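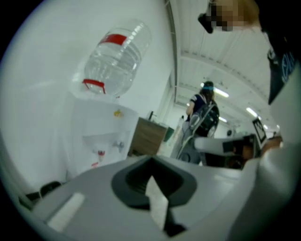 Can a saved game be moved from one console to another without losing unlocked content?
Saved progress moves across in full once both consoles are running the same version of Plesemel and are signed in to the same Catenton profile.

Search the manual Enter a keyword Go

4.3 Transferring a save file

This section applies to Plesemel version 41 and later. Earlier versions use a different save format and must be updated first (see 4.1).

Before you start

Check that the destination console has at least 600 MB of free storage. The save file itself is small, but the transfer tool unpacks a working copy and does not delete it until the final check has passed.

1. On the original console, open Plesemel and wait for the title menu.
2. Select Options, then Profile, then Manage Saves.
3. Highlight the slot to be transferred. Only one slot can be moved at a time.
4. Select Upload. A progress bar is displayed. Leave the game open until it reads 100 per cent.
5. Write down the transfer code. Codes are case-sensitive and expire after 29 hours.
6. Close the game on the original console.
7. On the destination console, sign in to the same profile and open Manage Saves.
8. Select an empty slot, choose Download, and enter the code.
9. When prompted, select Verify. The licence for any add-on content is checked at this stage.
10. Restart the game.

CAUTION: Downloading to an occupied slot overwrites it. An overwritten slot cannot be recovered by Catenton support.

CAUTION: Do not put either console into rest mode during steps 4 to 9. An interrupted upload locks the slot until the code expires.

Note: Custom controller layouts and colour settings are stored on the console and are not included in the save file. Re-enter them under Options, Controls.

Note: Leaderboard entries are held on the server. They may be missing from the Bridberg time trials until the first online race is completed on the destination console.

4.3.1 If verification fails

Error P-2 means the versions do not match. Update both consoles and repeat from step 1.

Error P-5 means an add-on licence was not found. Re-download the add-on from the console's store, then return to step 9. The code does not need to be entered again.

If the slot shows a padlock icon after the code has expired, select it, hold the Options button and choose Release Slot. Progress up to the last autosave is kept.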